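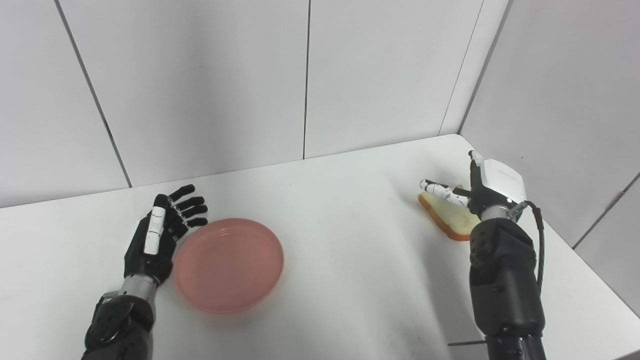

Vostodora README

Hi, and thanks for downloading this! Vostodora is my small collection of kitchen chore recordings, all done with a two-armed robot I call Remus. I started it in February because I kept getting asked at family dinners when a machine would finally make breakfast, and I wanted a better reply than a shrug.

What's in the folder

There are 690 recordings, each one a single try at a single chore. The biggest group (200 of them) is bread onto a plate, and if you only have time for one, start there. Everything else is wiping, stacking and moving cups, with a few odd ones I was curious about. The Wundness folder holds the tries I stopped by hand, so skip it if you want clean endings.

Why bread?

Bread is so much meaner than it looks! A slice is thin, it lies low, and it squashes. Fingers that press from on top have to get under an edge somehow, and a kid does that without looking. Remus has a proper hand on each arm, fingers and thumb, and I still spent most of an evening on crusts. A plate with a shallow rim is a pain too, for the same reason (not much to grab).

So, can it do chores yet?

Some of them, slowly, if I set the table first. I wouldn't leave it alone with a sandwich. Cups are fine. Bread is a maybe, and it depends a lot on how the slice is lying when you start. Anything wet I'd still do myself.

Labels

Every try gets a score from 0 to 3. A 3 means I'd have been happy with it at my own table, a 2 means the food got there but I winced. I scored them all alone, usually late, so please argue with me if one looks wrong.

Known problems

The table has smudges and I didn't scrub it between sessions. The walls are plain white panels, so don't expect a model trained only on this to cope with your cluttered counter. Lü, my playback script, sometimes drops the sound, and I haven't found out why. Fixes welcome!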